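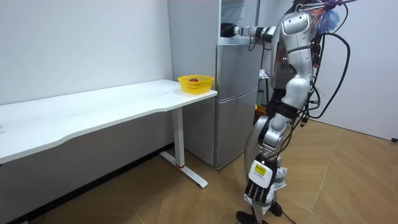 From: Ibrahim Wike
To: Adeyemi House kitchen list
Subject: Re: fridge, again

On an evening in November someone wrote:
> Could whoever keeps moving the fruit to the bottom please stop.
> It gets bruised under the milk and I paid for it. Also, is the
> new fridge any bigger than the old one? Doesn't feel it.

It is bigger. The Stendora leaflet says 300 litres, and the old one held 169, most of that ice. What you're feeling is chutney.

Fruit now lives in the top compartment, near the front, where even I can find it. Milk goes below. If it has no name on it by the time I've had my tea, I shall assume it's a gift. 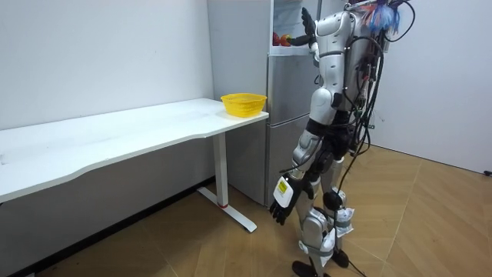
Apples, top compartment, front of the shelf.

I'd also ask that the door be shut properly – push until it stops – and that bags stay off the end of the white desk, so the rest of us can get past.

The kitty stands at 60 pounds, before anyone suggests a second fridge.

Ibrahim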